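3 min read

Search this site Go

I bought the Pesitz tape dispenser the week we started packing up the flat, and I've now done 13 boxes with it. It's chunky and it sits nicely in the hand – my old one pinched.
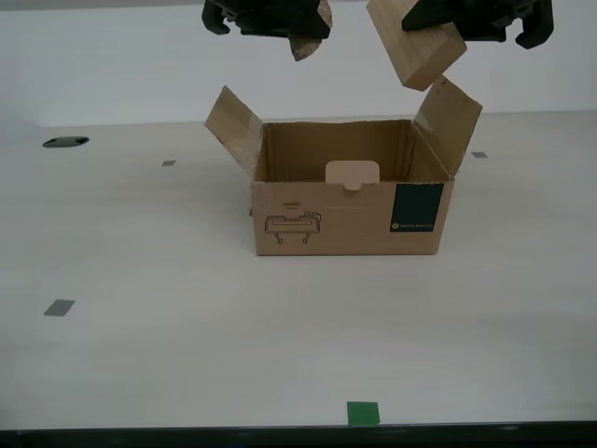 Page last changed: November 27, 2021

Loading a roll is easy once you spot the little arrow. I missed it, so my first go was sticky side up and I said some words!
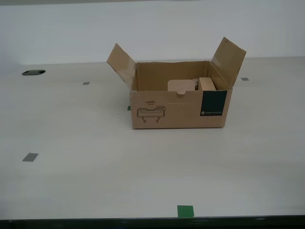
The blade is lovely and sharp, and Clem Te Moana next door has already asked to borrow it (she's got a whole shed to clear). 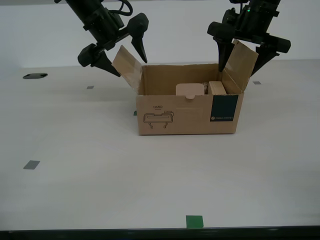
Noise is my one real moan. It shrieks on long pulls – not one for late evenings.
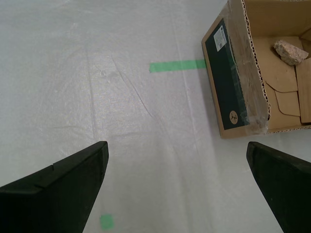
I'd still buy it again, though I'd get the spare blade at the same time and save on postage.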